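CHAPTER 9

The Room After the Guest Has Gone

By Rozália Kollár and Farzad Mousavi

In this chapter you will learn how to:
read a room before you touch anything in it
clear litter from a carpet, a sofa and the edges of a bed
decide what is rubbish and what ought to be kept
leave the floor ready for the vacuum cleaner

Key words: departure room, litter pick, doorway look, lost property, liner, skirting board

If you have worked your way through the earlier chapters you will by now be able to make a bed with decent corners and clean a basin without leaving streaks, and you may well be feeling rather pleased with yourself (quite right too!). It may seem a small step down, then, to spend a whole chapter on picking things up off the floor. We thought so ourselves when we first planned the book, and gave the subject half a page. Then we took the draft to Jennylyn Pangilinan, who trained room staff at the Holub for many years, and she sent it back with a note in the margin asking where the rest of it was.

She had a point. A guest who opens the door does not look first at the taps or the inside of the wardrobe. The eye goes down and across, over the carpet towards the bed, and one sweet wrapper lying there can undo an hour of good work elsewhere. The floor is also where new trainees lose the most time, walking to and fro with one scrap in each hand, when a little thought at the door would have saved them the trip.

9.1 The doorway look

Stand still before you begin. We ask our trainees to do this with their hands by their sides, which always feels silly for the first week or so. Look at the floor, then at the low furniture, then at the surfaces at hand height, and only after that at the walls and lamps. Say to yourself what belongs to the room and what doesn't. A lamp belongs. A cushion belongs, though perhaps in another spot. A bit of crumpled paper in the middle of the carpet plainly doesn't, and you needn't think about it any further. 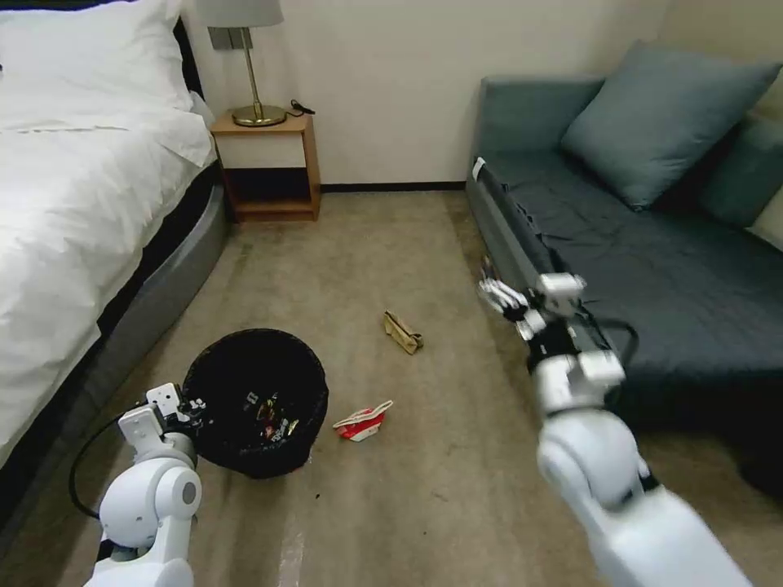

Figure 9.1 Litter on the carpet between the bed and the sofa, with the wastebasket at the foot of the picture.

Take special note of the bin. If there is already a fair amount in it, as in Figure 9.1, you have a choice to make. You can pick up the litter, add it to the bin and empty the lot in one go, or you can fit a fresh liner first and start clean. At Plalano, where one of us learned the work, we always did the former, and we still think it kinder to your back and your liners. Press nothing down with your hand, however tempting it is. You can't tell what lies under the top layer, and a broken glass or a razor looks like nothing at all beneath a heap of wrappers.

9.2 Working across the floor

Start at the point furthest from the door and come back towards it. In a room with a bed on one side and a sofa on the other, the strip of carpet between them is your path, and most of what has been dropped will be lying along it. Bring the bin with you and set it down within arm's reach. Bend at the knees, pick up the larger pieces, and then go over the same ground again for the small ones - corners of foil, torn strips, the little tabs from packets.

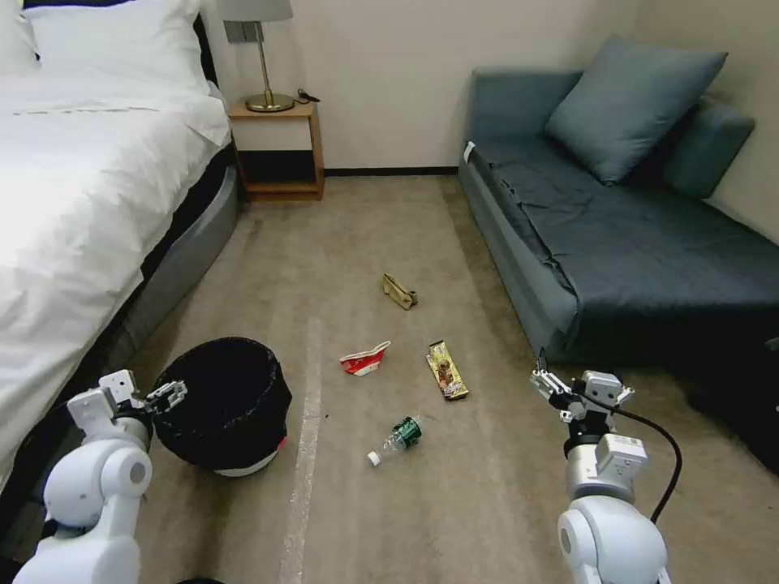 Now turn to the edges. A duvet that hangs low will hide a good deal, so lift the side of it and look along the foot of the bed base before you go on. Do the same under the front of the sofa, and run your hand behind the cushions, gently and with a glove on. Coins, hair grips and earrings all end up there, and none of these is rubbish, however small. Put them in a lost property envelope with the room number on it and carry on.

Cables deserve a word too. A lead that is fixed to the lamp is part of the room. A loose one may be a guest's charger, and a charger is lost property until the desk tells you otherwise. Never throw one away, even if it looks old and tired.

Try it yourself

Work in pairs. One of you sets out 13 pieces of clean paper and packaging in the practice room while the other waits outside. The second person takes the doorway look, describes the route they mean to follow, and then clears the floor. Swap over, and compare routes before you read on to section 9.3, where we come to the vacuum cleaner.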